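Section 7. Screw-top containers

7.1 Scope

This section covers setting up the Estcombe arm to open and close screw-top jars and canisters on a desk or bench. Read Section 4 (Grip force) first. Lid tasks are rated Supervised in this release. The arm can perform them, but an operator must stay within reach of the stop button.

7.2 Before you start

1. Clear a working area on the desk. Move loose cables away from the path of the arm.
2. Check that the container is empty. Do not train with liquids or powders.
3. In the Gestex panel, select Lids, then New Container.
4. Enter the outside diameter of the lid and the depth of the thread.

Caution: Keep fingers away from the rim while the wrist joint is turning. The joint does not sense contact from the side.

7.3 Teaching the thread

A lid with a ridged rim gives the fingers something to hold. The harder part is the start of the thread. The lid must sit level on the opening before it is turned, and a small tilt is enough to cross the threads. Clear and pale plastics add to the problem, as their edges are hard for the depth sensor to find. 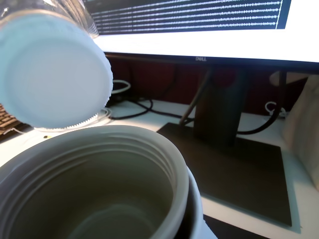
Customers disagree on whether this is ready for daily use. Van Acker wrote to us that its packing benches ran 1,387 closures in December and that an operator still had to reseat lids by hand on every shift, so the company counts the arm as a helper and keeps a person on the line. We consider that a fair reading of the current release.

5. Set Approach Speed to Low.
6. Turn the lid backward until the thread drops, then forward. The software stores this point as Thread Start.
7. Run 2 test closures and check each lid by hand.
8. If a lid sits crooked, delete Thread Start and repeat from step 5.

Note: Household jars vary more than shop-floor stock. Teach each jar separately — a stored profile will not carry over to a lid of a different height.

7.4 Maintenance

Replace the finger pads after 2,000 closures. Use Utach pads only. Reset the counter under Service, Pads.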